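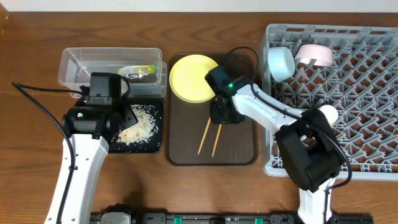
Progress report on the Sulia release tooling
To: Celeste Pinheiro, Erneo program office
From: Sofia Ramalho, Vircombe
5 May 2021

Where we are

The rollback work is finished and it went in earlier than I dared to hope in the last report! Every service that Sulia deploys can now be put back to its previous version with one command, database changes included, provided the change was written with a matching "down" script. We wrote the missing ones for the billing and search services ourselves. The reporting service still has a few old changes without one, and Sulia will refuse to roll past those until somebody deals with them.

Since February the build server has pushed 2,439 deployments through Sulia, counting test and staging. A full release of the main product used to take up most of an afternoon (and a good part of the evening if the certificates were in a mood). It now takes around 60 minutes from tagged build to live, and most of that is the smoke tests, which I would like to split up and run side by side.

What changed from the plan

We had meant to keep the configuration files in the same repository as the code. After trying it with two teams we moved them out again, as each small settings change was setting off a full build. They now live in a repository of their own, called Patrício, with its own review rules. The move cost us a week and a half. I'm very happy with how it came out, and the support desk has already started making its own changes there, with one of us approving.

Secrets are still handled the old way. The new store is installed and the test environment reads from it, but I don't want to switch production over until the key rotation script has run cleanly a few more times. It failed twice on expired tokens, and the fix for that is in review.

Money and time

Hosting is within budget. We have 600 euros left on the testing line and would like to use it for a second build agent, if you agree. The queue gets long on release days and people do notice.

Next

Smoke tests in parallel, then secrets in production, then the dashboard. The dashboard is the part people keep asking me about, and a rough version is running on the staging server if you'd like a login (it's ugly but the numbers are right). Two of the remaining teams have asked to move onto Sulia before the summer, and I've told them yes for the first and probably for the second.

From your side we need an answer on the build agent and the name of someone at Erneo who can sign off the new access rules.

Sofia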